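Brunham Allotments Trust
2 min read

1/ The Trust has completed its review of water use across the Brunham and Lenska sites. This thread sets out what will change for plot holders from March. 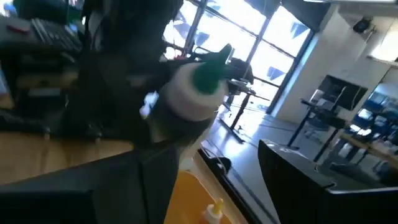

2/ Mains water is currently available at both sites throughout the year. Usage at Lenska rose sharply last summer, and the standpipes nearest the lower gate were often in use from early morning until dusk.

3/ From March, hosepipes may be used only to fill tanks and butts. Direct watering by hose will no longer be permitted at either site. Watering cans may be used at any time.

4/ The Trust will install 2 shared rainwater tanks at Lenska, with capacities of 1,000 and 900 litres. Both will stand beside the Fakhoury Lane fence and will collect from the roof of the store.

5/ Plot holders who wish to install their own butt of up to 200 litres do not need permission. Anything larger requires a short written request, with a sketch showing where it will stand.

6/ All butts must have a fitted lid. Overflow must drain onto the holder's own plot and must not run across a shared path.

7/ Several members asked whether rents would rise to meet the cost of the tanks. They will not. The work is being paid for from the reserve set aside when the Grarnberg Road plots were closed.

8/ Mulching remains the simplest way to reduce watering. Composted bark is stocked at the Brunham store and may be collected whenever the store is open.

9/ Questions should be sent in writing to Mireille Qaisi, Sites Secretary, at the usual address. The revised site rules will be posted on both noticeboards before the changes take effect.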